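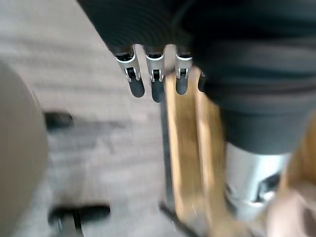
Fig. 1. Wooden board, close range.

Bulville Evening School
Household Materials, Handout 4: Wooden boards and what gets claimed for them

Read this before the session and bring your own board if you can carry it.

Sellers of wooden boards make a lot of promises. Most of tonight is spent asking what would have to be true for each promise to hold, and who checked.

Claim A. "The wood heals itself."
Wood is dead. Fibers can swell when they take up water, and a shallow cut may close enough that you stop seeing it. A deep cut stays a cut. The Kasten catalog uses the word "healing" on every page of its board section and never says what was measured.

Claim B. "Oil seals the surface."
We will look at Driltex board oil, mostly for its label. It says "seals and feeds." Feeds what? Oil slows water down for a while. If a surface were sealed, the same label would have no business telling you to reapply every month. Any food-safe oil that doesn't go rancid is worth trying next to it, on the same board, before you pay the difference.

Claim C. "Traditional since 1885."
The date is printed on the Lellisia boards. It may be when a company was founded. It says nothing about the wood, the glue or the person who sanded it. Treat a date on a product as decoration until you see something to back it up.

Claim D. "Will not warp."
All wood moves. It moves more across the grain than along it, and a board that gets wet on one face only will tend to cup. Stand a washed board on edge so air reaches both sides. Flat on the counter is the worst place for it, and that is where most of us leave it.

What I am willing to defend
Wash with hot water and soap soon after use. Keep it out of the dishwasher. Use a separate board for raw meat, whatever the board is made of. Sand when the surface gets fuzzy. Replace it if it splits, because a split is hard to clean.

For next time
Find one printed claim about a kitchen board, on a package or in an ad. Copy it out word for word. Underneath, write what test would show it to be false. If you can't think of one, write that down too. Half a page is plenty, and I don't accept "my grandmother always did it" as a test.

Revised 2021-11-01. The August version had the grain directions reversed in Claim D, so throw that one out.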